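Notes on the towel cell, after the first full month

The folding cell at Odport went over to supervised running in April. Before that, every towel was folded by hand at a table, and the job card had one line on it. Now it has 8, and most of them have to do with deciding what the machine should be shown next.

The setup is simple enough. People do the task with hand-held grippers, the recordings go to training, and the resulting policy runs on the Urnavex arms at the far side of the building. A shift used to be measured in pieces folded. It is now measured in accepted demonstrations, and the target for the first policy was 2000. We got there a week late, mostly on account of rejected grasps. Terry cloth bunches under the pads, and a bunched corner gives the model very little to work with.
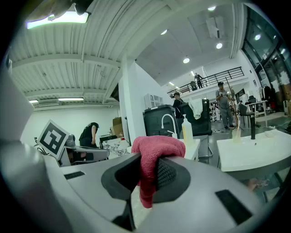
Rejection is where the workload moved. Of the last batch, 351 demonstrations went back for review and 79 were thrown out. Florencia Riquelme does most of that reviewing. She folded for years and can tell from the first second of a recording whether the corner was taken properly. Her pay grade still says "finishing," and I have raised this twice.

Renato Sosa asked on Wednesday what happens to the hand folders once the arms no longer need new data. My answer was that Pratent, who run the line contract, have committed to the current headcount through the next product change – sheets, which nobody has a working policy for yet. He wrote that down. I would have too.

Two practical items. Wrist fatigue is different from before: less repetition, more static load from holding the gripper level. We have shortened the recording blocks and will compare complaints at the end of the quarter. Also, the Wike export still drops the operator field, so please keep filling in the paper sheet until that is fixed.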